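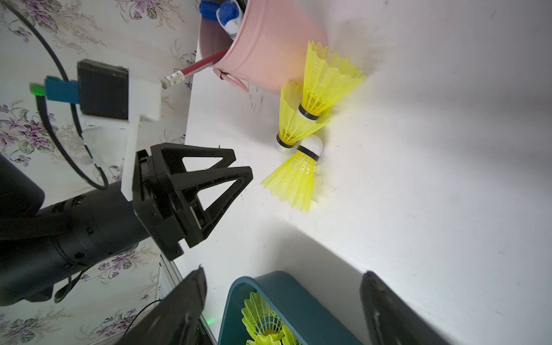
4. Tidying as a Test Chore

When we first talked about which chore to study, most of us wanted something grand. Kohei Minami argued for folding shirts, and Hiyori Okabe had her heart set on loading a dishwasher. We settled in the end on picking up shuttlecocks and putting them away in a basket, and over the months we have grown rather fond of it. Anyone who has played badminton with children knows the job. It takes a person very little thought, it has to be done again the next day, and it sits about halfway between the kind of work a machine in a factory does well and the kind of work a home is full of.

A shuttlecock is an awkward thing to hold. Squeeze the skirt and it gives way; squeeze the base and the fingers may slide off the curve. It rolls in an arc when nudged, so a grasp that misses by a little usually leaves the object facing a new direction, and the next attempt has to start from scratch. Two of them lying together will often hook at the skirt, and then the arm lifts a pair where it meant to lift one. We had read the earlier work on grasping rigid parts with great interest, but very little of it prepared us for this.

4.1 What Went Well
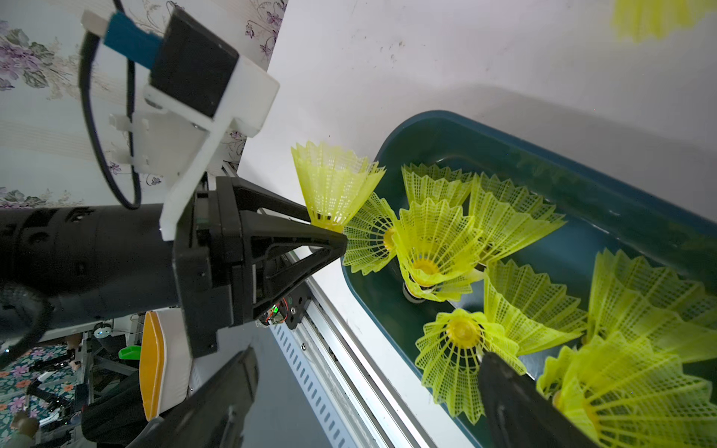
Reaching and lifting were better than we had feared. Over 1010 attempts, with the base of the shuttlecock turned toward the arm, the Akanda controller closed on it cleanly in most cases, and the operators soon stopped hovering near the stop button. Rin Higuchi, who ran the longest sessions, noted that the arm did its best work in the first part of a round, when there was plenty of space between one shuttlecock and the next and plenty of room left in the basket.

The trouble came later in each round. A basket that is nearly full has no flat place in it, and a shuttlecock let go on top of the others can settle, tip, or roll back out over the rim. A person gives the pile a gentle pat without thinking. Our arm had no such habit, and we spent a good part of May trying to teach it one. The version we kept lowers the closed fingers after each release and presses lightly. It is slow, and we would be the first to admit that a patient seven-year-old is faster.

4.2 Clutter on the Table

We also wanted to know what happens when the table looks like a table in somebody's house. For these rounds the operators were asked to leave ordinary things out alongside the shuttlecocks, and to move them between rounds however they liked.

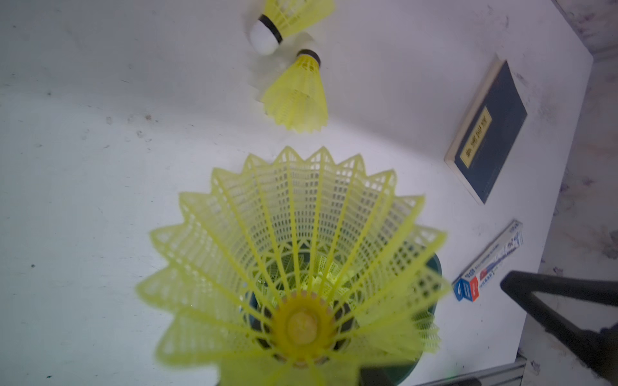
Figure 7. Shuttlecocks on the tabletop and in the green container, with a book and a long white box nearby.

Of the 1010 attempts, 500 were made with such items present. Flat, heavy things gave us little bother, and the planner simply went around them. Light things that could be pushed were harder, especially when a shuttlecock had come to rest against one, and here the operators stepped in more often than we would like. Jaime Barros has suggested letting the arm slide the obstacle aside first, as a person would, and we hope to try this with the Brustton fingers, which are narrower at the tip.

Can a machine do this chore yet? Our feeling is that it can do most of it, with somebody in the next room who does not mind being called. For a shop floor, where the basket and the table stay put, that may already be good enough. For a family home we would want many more hours of trials in rooms we did not set up ourselves, and Section 5 describes how we plan to go about them.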